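List home | Threads | Search | Post

Re: [gruvell-users] How many demos before training?
2021-11-24

> We have 182 recordings of the pick task on Gruvell and the policy
> still hovers over the crate like a nervous waiter. Do we just need
> more, or are we doing something daft?

Possibly both. Our first Fisura set had 1848 demos in it, and when we went back through them in March we threw out all but 1119. The rest were me dithering over the grasp, pausing to think, or letting go and pretending I hadn't. The policy learned the dithering beautifully.

We now do the tray task in the simulator first, green leaf tray, yellow crate and pegboard surface, and keep only the runs where the fingers close on the rim without a second go.

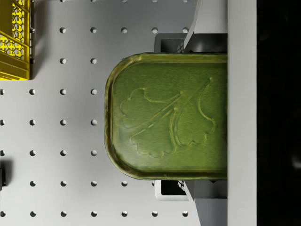 Should you keep the failed attempts at all? Keep them in a separate folder, labelled, and leave them out of the first training run. You may want them later for a success detector.

Before recording another batch I'd shuffle the start poses. We had 4 of them for ages, which the policy memorised in an afternoon - it was very proud of itself. Also check your timestamps. The Prilton logger drops behind on long episodes and the Tavares converter won't say a word about it.

Happy to share the filtering script, if you promise not to read the comments.

Contact the list owner | Copyright remains with the posters | Back to top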